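Robots > Threads > Robel Gebreyes

Right, gripper fault thread! We had a proper good one at Nestent this month and I've been itching to share it.

The job is a pink plastic box. Open the lid, close the lid, repeat. The Gumede grippers had done nearly 1000 goes without a grumble.

Then the grip started slipping. The motor reported closed, the force reading looked fine, and the lid just slid out - 19 times in one afternoon.

Two hand-held grippers and the pink box, then a jaw on the lid rim: 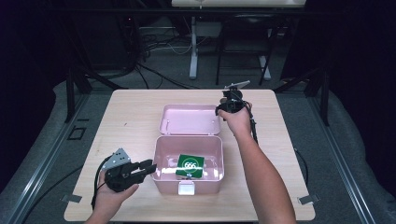
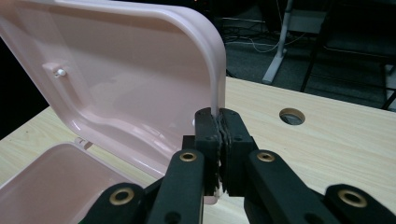
The culprit was jaw lining! It wears into a ridge, the ridge touches first, and the controller thinks it has a firm hold. Lovely little fault.

New rule: check linings every 30 minutes, hands clear and power off first. I've had a pinched thumb - learn from me.

Next up, a thicker lining from Monport. Can't wait!

Last updated: November
Contact | Copyright Robel Gebreyes | Back to top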